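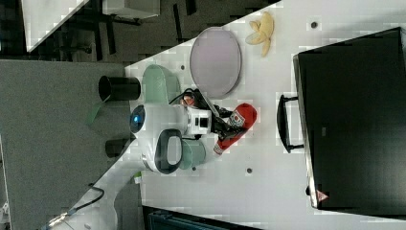 Pantry Corner: Putting Up the Last of the Tomatoes

2023-08-31

Well, friends, the end of August has a way of sneaking up on me, and once again I have more tomatoes on the kitchen counter than one household could reasonably eat in a month of sandwiches. I know from the notes you've been leaving in the pantry box that plenty of you are in the same boat, so I thought I'd pass along how we do it at our house (and how Ngan-ling Tai does it at hers, which is a little different and probably better).

I start with the paste tomatoes, the long meaty ones, and I cut a little X in the bottom of each before it goes into boiling water for a minute and then straight into a bowl of ice. The skins slip right off! After that it's just a matter of a big heavy pot, a low flame and a good long stretch of the afternoon. I don't put anything in mine except salt and an onion cut in half, and I fish the onion out at the end and eat it on toast while everybody else is out of the room. The sauce cools, goes into freezer containers with a bit of room at the top, and that takes care of our spaghetti until April or so.

Ngan-ling roasts hers instead. She halves them, lays them cut side up on a sheet pan with garlic and a spoonful of sugar, and leaves them in a slow oven until the edges go dark. She says to go easy on the oil, and I've gone heavy on it every single time and had no complaints. They freeze beautifully in small bags, and you can drop one into soup straight from the freezer.

If you'd like to can yours in jars, please follow a tested recipe and don't leave out the bottled lemon juice, even if your grandmother did. Tien-fu Ng has a shelf of up-to-date canning books at his place on Mularora Road and is glad to lend them, though he'd like the blue one back from whoever has had it all summer.

A few odds and ends before I let you go. The tomato swap is at 16 Mularora Road again this year, on the side porch, and green ones are welcome. Gunhild Ásgeirsdóttir is looking for wide-mouth jars, any size, lids or no lids. And Ysaline Leclerc has promised to write up her green tomato relish for the next newsletter, the one with the mustard seed that went so fast at the spring supper, so save her a little space on your shelf and a few onions too.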